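Mullow Cable Rail Kit — rail, end cap and three clips

Bench wiring / Rails and clips / Mullow

In stock. Order before Thursday noon and it goes out same week. Collection from the Gandton counter, ring first please.

What it is

A length of grooved aluminium rail with an end cap on one end and three white plastic clips to hold a cable along it. Lay it on the desk or bench, run the USB lead down it, done. No glue. No drilling. People buy it for the lead that always ends up under the keyboard, or the one that slides off the back of the table when you unplug it.

We started stocking it after Lakshmi Kandasamy on the repairs side kept making her own out of offcuts. Hers were fine. These are tidier and we can actualy reorder them.

In the box

Rail, light grey aluminium, grooved lengthways — 1
End cap — 1, fitted
Clips, white plastic — 3, plus spares if you order the six pack (see below)
Card with the fitting steps on, which is the same as the steps on this page

Not in the box: hub, cable. Use your own.

Which rail

Length is 400 mm as standard. Longer ones can be cut but that's a special order and takes a while, email first. Shorter — buy the 400 and cut it down yourself with a fine hacksaw, file the end after. Cut ends are sharp!! Cut from the open end and leave the capped one alone.

Rail weight isn't much. It stays put on cloth or a rubber mat. On glass or polished wood it'll slide, so put a strip of something grippy underneath. We sell the Urness mat tape for this, 30 mm wide, sticks to the rail and peels off again later.

How it goes together

Capped end up against the hub. Cable along the rail. Clips over the cable. Plug end hangs free at the bottom so you can reach it. 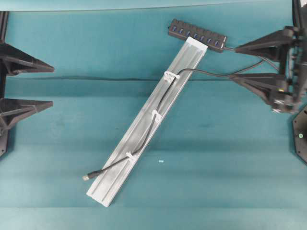 Leave a bit of slack between clips. Don't pull it dead straight, a tight lead drags the hub round every time somebody moves the plug. Slight wobble in the cable is ok and you stop noticing it after a day.

Free end: leave enough past the last clip to reach whatever you're plugging into, plus a hand's width. If the lead is very long, coil the extra behind the hub. Don't coil it at the plug end, it just gets in the way.

Thick leads — the braided ones, some printer leads — are a squeeze. Try one clip before you do all three. Standard round USB cable is what the clips are made for. Flat ribbon type falls out, sorry, no fix for that yet.

Fitting steps

1. Wipe the rail. They come with a bit of cutting dust in the groove.
2. Put it where you want it, capped end to the hub. Angle doesn't matter. Corner to corner across a bench is good if you work from one side.
3. Set the clips before the cable goes anywhere near it. One near the cap, one near the middle, one down towards the open end. By eye is fine.
4. Check they all face the same side. Easy to get one backwards, and then the cable crosses over the rail and looks a mess. 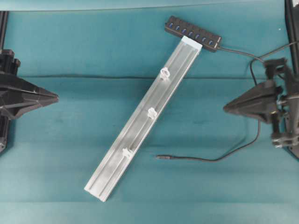 5. Lay the lead along from the hub end down. Press it into the top clip first.
6. Middle clip next, then the last one. Thumb pressure, no tools.
7. Plug in and give the plug a gentle tug. If a clip shifts, take the cable out, reseat the clip, try again.

Taking it off: start at the open end and lift the cable out, don't yank from the plug. The clips will mark if you lever them with a screwdriver.

Sizes and bits

Rail length: 400 mm
Rail finish: plain, not painted
Clip colour: white only. Black ones were promised for September, will update when they turn up
Part no. for the kit: 1,609 (yes with the comma, that's how the system prints it, search works either way)
Spare clips: pack of 6
Spare end caps: singles, ask at the counter

Clips for the older Mathew rail do NOT fit this one. Groove is a different width. We've had a few returns over it so please check which you've got. Mathew rail has the name stamped on the underside, Mullow has nothing.

Questions we get

Can I stand it upright on a wall?
You can, but it needs fixing and there are no holes in it. Raghavendra Reddy did the ones behind our counter with double sided pads and they've been up since spring. Heavier leads, use screws and drill your own holes.

Will it take two cables?
One per clip. Two thin ones will go in if you force it, then one pops out when you touch the other. Get a second rail or put the clips for the second lead on the other edge.

Does the hub attach to the rail?
No. It just sits against the cap. If yours wanders, a blob of tack under it does the job.

Any earthing needed?
No, it's a cable tidy. Don't use it for mains flex though. Low voltage leads only.

Can I have it without the cap?
Cap pulls off if you don't want it. Same price.

What people said

"Bought one for the sewing room, went back for two more. Phone lead finally stays on the table." — Paraskevi Dimitriou

"Good rail. Clips a bit stiff out of the packet, easier after a few goes. Card with the instuctions is tiny print." — Radek Kratochvíl

"Would like a longer one as stock. Otherwise does what it should." — Kumudini Biswas

Returns

30 days, uncut rails only. If you've sawn it, it's yours. Missing clips or a bent rail, send us a photo and we'll post a replacement, no need to send the old one back.

Postage: goes in a long box so it's parcel rate, not letter. Two rails cost the same to post as one. Spare clips on their own go as a letter.

Goes with: Urness mat tape, spare clip pack, bench cloth (teal or grey)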